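In Praise of the Paper Board

By Yaroslav Kobzar
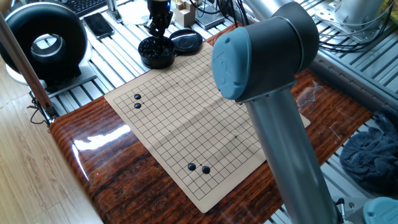 A paper Go board with its fold still showing, and four black stones.

When I tell people that I play Go on paper, they are polite, but I can see they feel a little sorry for me. The serious player, they think, has a thick block of wood with legs, and kneels in front of it. I have played on such a board, and it was very beautiful. I was so afraid to scratch it that I lost by resignation before lunch.

I want to defend the cheap board. I learned on one in Lemstead, in my first winter in this country, when I did not have many words and needed something to do with other people that did not ask for them. Oleksandra Symonenko had a board she kept folded inside a cookbook. She opened it on her kitchen table, pressed the middle with the side of her hand, and gave me black. We played until the soup was cold.

The first complaint against paper is always the crease. It is true that a fold makes a small hill, and a stone placed on it can slide toward its neighbour. I have heard a player at the Gatham club say that this makes the game impossible. But you push the stone back with one finger and continue. Go is a game of points where lines cross, and everybody at the table knows which point was meant. If two people cannot agree about this, they have a bigger problem than the board.

The second complaint is the sound. Wood answers when you put a stone down, and paper only whispers. I admit I like the sound of wood also. However, if the paper lies on a good hard table, most of the sound comes back, and the table was already in the house. A polished table gives one real trouble, and that is glare. In the late afternoon I turn my board until the light does not reach my eyes, so it often lies crooked to the edge. My friend Vakulenko, who likes everything straight, moves it back each time he visits, and then he is the one who has to squint.

I would spend money on the stones before I spend it on the board. Your hand touches the stones all evening. They should have some weight, and they should come in a round bowl with a lid, so you can turn the lid over and keep the captured stones in it. My own set is from Climov and cost me more than my winter boots. The board under it cost less than a coffee.

What I like most is that a beginner is not afraid of paper. Last June I brought my board to a picnic, and three children who had never seen the game were placing stones in 5 minutes, in the wrong places and very happy. With a costly board I would have said "careful" to them the whole time. I know this because somebody said it to me.

I do not want to pretend that paper lasts forever. The corners become soft, and one day the fold opens into a tear. I have finished four boards in this way and I kept the last one, with a brown ring from Oleksandra's tea near one of the star points. I still remember the game we played that evening. I had a strong shape on the left side and I was too greedy with it, and she cut me in two pieces.

Clubs could think about this also. At Gatham they have been saving for years to buy proper boards, and in the meantime they turn away newcomers when the few good ones are taken. A pile of paper boards in the cupboard would solve it by next week. I have offered to bring mine, and the offer is still open.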